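From: Yara Chidiac
To: the desk and home list
Subject: Re: tall cups on small desks

Angelica Saludo wrote:
> My tall insulated tumbler lives on the desk all day and I've
> knocked it over 3 times this month. Does anyone keep flowers
> AND a drink on the same desk without a disaster? Mine is tiny
> and the vase takes the best corner.

Hello Angelica, and hello all,

Yes, me, more or less! I go for artificial flowers, so at least the vase has no water in it to spill (my old one went right through a notebook, 400 pages of it, and I still sulk). What helps with the tumbler is giving it a spot further in, well away from the edge, and clearing the little bits first. Small glasses are the worst, I find, you catch them with a sleeve when you're reaching for something else. Fruit can stay, it only rolls.
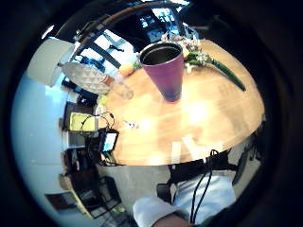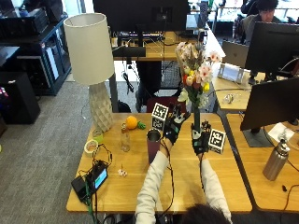
Rasha Sfeir swears by a tray under everything, and I did try one in September, but it ate half the desk and the lamp ended up on the floor. I'd put the vase behind the cup, so you aren't leaning across petals every time you want a sip. Cables are my real weakness, mine still hang off the side in a great knot. If anybody has a cheap way of tying them up I'm all ears.

Are you using a lid, by the way?

Yara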